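Gray metal bin on a wood tabletop – scuffed inner panel, touch up or leave?

Posted 18 May 2018 in Workshop & Storage

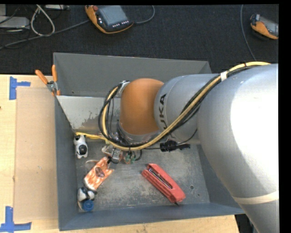

The bin on the table, with the worn inner panel in front of the far wall.

Chiharu Ishida

I have an open metal bin with sloping sides that stays on a light wooden table. It holds small parts and odds and ends, and things get dropped in and taken out all day. The far wall is still plain gray and in decent shape. The lighter gray panel in front of it has gone patchy, with dark irregular areas where the finish is worn.

Two things I would like to know:

Can the panel be touched up in place, or does it have to come out and be stripped completely? I don't know what the original finish is. The bin came with the table and has no paperwork.

There is also a tiny dark hole low on the left of the far wall. Should it be filled while I am at it?

I have a can of Culletti gray enamel left over from a shelf, but I have no idea if it will stick. The table can't be out of use for more than a day or two.

Gulik

Take the panel out if it comes out. Painting in place means masking the far wall, and you will get a ridge along the tape line.

Find out what you have first. Put a little acetone on a white rag and hold it against a hidden spot for a minute. If color comes off and the surface goes soft, it is ordinary air-dry paint and enamel over a primer will be fine. If almost nothing comes off, it is probably powder coat or a baked finish, and enamel will peel from it unless you scuff it properly.

Then:

Degrease with dish soap and warm water, rinse, dry, wipe with mineral spirits. Let it flash off.

Sand the edges of the worn patches until you can't feel a step with a fingernail. 220 grit for the edges, 320 over the rest of the panel.

Check the dark patches. Some will be bare metal and some may just be rubbed-in dirt that comes off with the degreaser. If there is rust, take it back to clean metal.

Prime the bare spots, then two thin coats over the whole panel. Spot painting will show, as the old gray has faded and the new gray has not.

Dry to the touch is not cured. Enamel needs a week or so before you drop metal parts on it, which rules out your day or two – unless you put the parts in a box for the week and use the table without the bin.

As for the hole, look at the back before you fill it. If it goes right through, it could be a rivet or screw hole. I would leave it open and just touch the rim with primer.

D'Amico

I wouldn't paint it. Any paint in a parts bin wears off again in the same places. Clean it, wipe it with paste wax, and lay a rubber mat in the bottom. I did one that way in September and it still looks the same, i.e. scuffed, but no rust.

Chiharu Ishida

Did the rag test. Hardly any color came off, so I assume baked. The panel does lift out. I will wax it for now and sand and paint when the table is free for a full week. Leaving the hole alone.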